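A door looks simple, but it is a small machine. It closes a gap in a wall, and it opens again when you want to go through.

Most doors turn on hinges. A hinge is two metal plates joined by a pin. One plate is screwed to the door and the other to the frame, and the door swings around the pin. 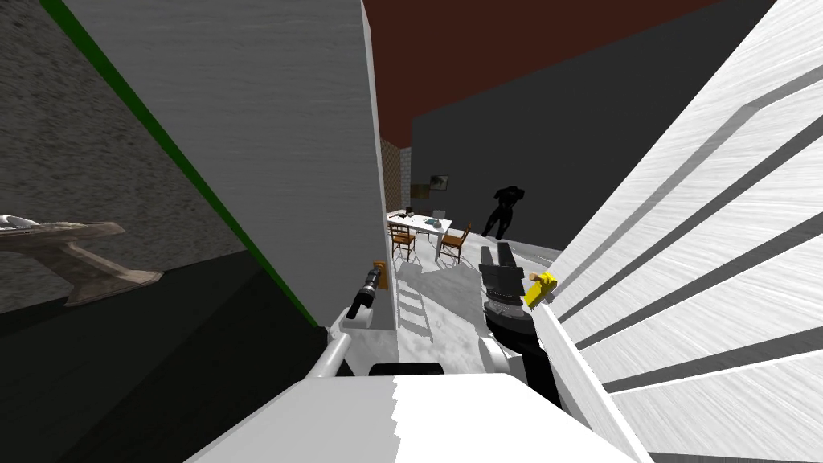 *Page last changed: 12/01/2023*

## Why is the handle far from the hinges?

Try this at home. Open a door by pushing near the handle. Now push close to the hinges. The second way is much harder. The farther you are from the hinges, the less force you need. Engineers call this leverage.

## What is the frame for?

The frame is fixed to the wall and holds the door up. A frame can be painted any color. Green paint around a white door makes the opening easy to find.

A heavy door can weigh around 100 pounds, so the frame has to be strong. If it leans, the door may stick or swing open by itself.

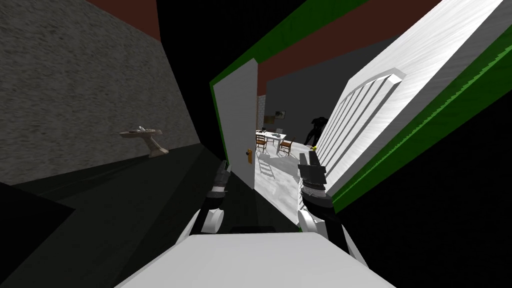 ## Do all doors swing?

No. Sliding doors run along a track. Folding doors bend in the middle. Revolving doors turn around a post in the center.

Keep your fingers away from the hinge side of any door. The gap there gets smaller as the door moves.

Written by Định Kim for Truna Children's Pages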